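Clear Food Covers and Folding Lids: Your Questions

We get a lot of mail about lids. Most of it comes from people who bought something because the box said it would keep lettuce fresh forever. These are the questions that come up most, with the answers we'd give a friend.

Do folding lids really save drawer space?

Some. A lid that folds flat takes up less room than a rigid one, and that is about all we will promise. If your drawer is full of lids that fit nothing, folding ones won't fix it. Throw out the orphans first.

The package says "airtight." Is it?

We doubt it. We filled a bowl with water, put on the folding lid from Geltel, and tipped it over the sink. It dripped. The Samis lid dripped less. For soup in a car, use a screw top.

How long should one last?

Devetine prints 1085 folds on the sleeve of its lid. That is an oddly exact number, and when we wrote in May to ask how they got it, the reply was a coupon. Ours went cloudy along the crease after 21 days of daily use. It still covers a bowl.

How do I flatten one that has curled?

Lay it on a table and press along the upper edge with your fingertips, then work toward the middle. Use both hands. Leave it under a cutting board for 30 minutes if it springs back. We have seen people recommend a hair dryer, and we've also seen the lid that came out of it. 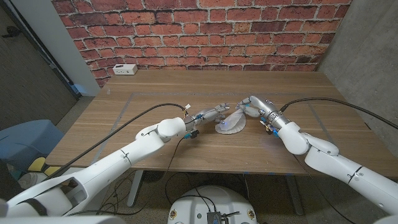
Pale, see-through and ribbed, lying flat on a wood-grain tabletop.

Are the ribs there for strength?

That's the claim. Ribs may well stiffen a thin piece of plastic, but they also catch grease, and you will need a soft brush to get it out. If you hate washing up, buy a smooth one.

Can it go in the microwave?

Only if the lid itself is marked for it. The picture on the box doesn't count. Kariuki sells two that look identical to us, and one of them is not microwave safe.

Is a set of 6 better value than a single?

Rarely. Check how many of the sizes match bowls you own. In most kitchens we'd guess two, and then you have paid for four more things to store.

What about a plate on top of the bowl?

Works fine. Costs nothing if you have a plate.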